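Thursday, still on the sorting sim

Picking up where I left off before lunch. The planner was timing out on the transfer moves, and I'd been blaming the solver. Wrong! The collision model had the mat in there twice, once as part of the table and once as its own body, so every start pose near the surface counted as "in contact" and the thing spent its whole budget trying to wriggle out. Deleted the duplicate, reran the batch of 1000 seeds, and failures dropped from 181 to 17. I'll take that, very happily.

The remaining ones all look alike to me. The goal is over the yellow bin, the far one in the row, and the arm picks an elbow configuration it can't get back out of without swinging wide. Blue and green are fine. I haven't tried seeding the IK from the previous solution yet – that's next.
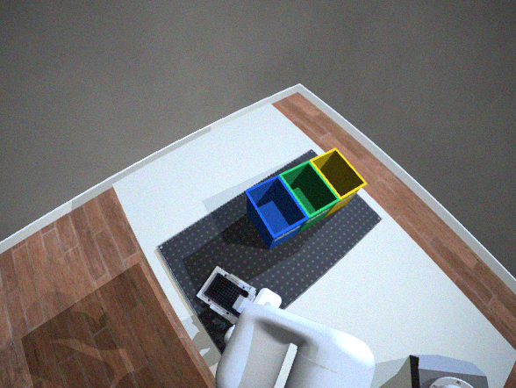

Render: Omid Tehrani, Galtport sim workspace

I left the shadows on for the renders this time, even though they slow things down a bit, and I'm glad I did. There's a wide dark band right across the mat and the insides of the bins go pretty murky, green and yellow especially. Our color threshold was tuned on flat lighting (my fault, back in November) so I'd like to see how it copes before we hand anything to the Prikivberg folks. My bet is it loses the green bin's floor and keeps the rim, and maybe the rim is all we need for the pose fit anyway?

To do: IK seeding, then the same seeds again so the numbers compare. Ask Kwok if the new gripper mesh has a simplified hull – the one I'm using has way too many triangles for collision checks. Branch is hiltia-bins, don't merge it yet, the config paths still point at my home directory.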